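# Sizing a table and arm for tending a bench cabinet: what am I leaving out of the budget?

Posted 2022-11-26 in Equipment and Purchasing

We're planning a small cell where one arm loads and unloads a box-type cabinet on the same table. I have the layout drawn up in the simulator.

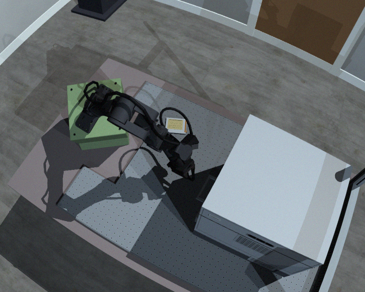 *Draft layout from the simulator: arm on its green base, perforated plate, cabinet on the right.*

The arm, gripper and cabinet are settled. The table, base and plate are not. I have a quote from Ramel for a table with a full perforated top, and one from Zultitz for a plain table with a separate plate we would fit ourselves. Zultitz is cheaper on paper by 342 pounds. The money has to be committed by June. Two things I'd like to know:

- Is the separate plate a false saving?
- What do people forget to put in the budget for a cell this size?

**ramel_or_not**

We went for the separate plate on our last cell and I would do it again, but price the cut-outs first. Yours has a stepped edge next to the base, and a plain rectangle won't give you that. Ask Zultitz whether their figure is for a stock plate or one cut to your drawing. Ours was for stock, and the cutting came as a second invoice.

Also ask who drills the table to take the plate. If it's you, allow a day and a spare set of fixings.

Things we forgot:

- cable clips and ties. Your cables arch over and beside the arm, and one of them loops around the small white item on the plate. In real life you'll want that run tied down and tested through the full movement
- levelling feet
- delivery to the room and not just to the door
- spare gripper fingers. We bought 2 sets from Neves at 79 pounds a set and have used both

**tb_workshop**

Just get the Ramel one, less hassle.

**northbench**

I'd hold off on both quotes until you've checked reach. In your drawing the gripper is already close to the cabinet with the arm stretched out over the plate. Run the simulator with the gripper at the furthest point it has to get to inside the cabinet. If it can't manage that comfortably, you'll move the cabinet or the base, and then the plate outline changes and any quote for cutting it is out of date.

Check the cabinet's vents too. There's a grille on the front face and slots above it. Get the clearance figure from the maker's manual and mark it on the drawing so no fixture ends up in that space.

On the base, we used a Stedik one and it was fine, but the top plate holes didn't match our arm and we had to have an adaptor made. Send them the bolt pattern before you order.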